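Nirkley Robotics Club Forum > Student Projects > Garment folding, sofa task

hotik_dace
Posted 10/5/26
Status for the folding project. 90 teleop episodes recorded, 81 kept after review. Policy still picks poorly from a pile. Wrist view on approach:

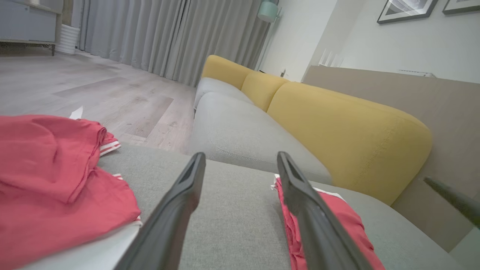 Grasp selection is the weak part. The planner scores edges by contrast, which worked on the towels we used in September. With a red pile and white-striped trim it gets several high scores inside one fold, and it commits to whichever comes first. I want a corner detector before the edge scorer.
Dace Mockus

ohalas
Disagree on the detector. You have 81 episodes. Fix the approach height first, then see what the edge scorer does.

hotik_dace
Height is logged and consistent. Corner grasp for comparison:
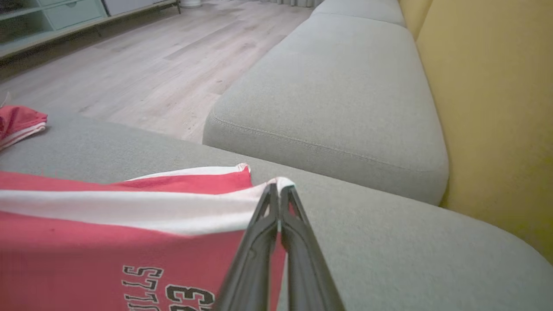 A corner fixes the orientation of the whole panel, so the next waypoint can be computed instead of guessed. An edge grasp leaves one rotation free. With the fingertips on the white corner, the stripe gives a line back across the shirt, and I can fit that line in the wrist view alone.

wodance_2
The stripe fit will break on any shirt without a stripe. The rules say unseen garments.

ohalas
Agreed with wodance_2. Also the lettering on that shirt is high contrast. Mask it or the scorer will chase it.

hotik_dace
Masking is in the branch. Stripe fit is for debugging, it won't be in the entry. For stack placement I use the head camera and ignore both wrists.

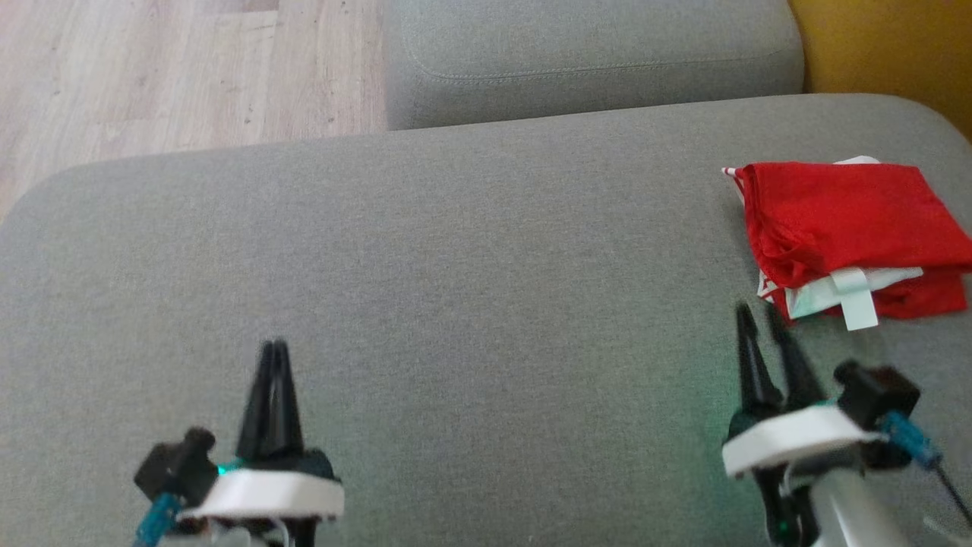

Placement target is set once per episode and stored in the base frame. Drift between arms was 2 mm at last calibration.

bhattacharjee_lab
Which commit? I get a timeout at step 293 with the current config.

hotik_dace
Pull again. The step limit was hard-coded.

ohalas
I still want the height sweep before anyone trains a detector.
Oldřich Halás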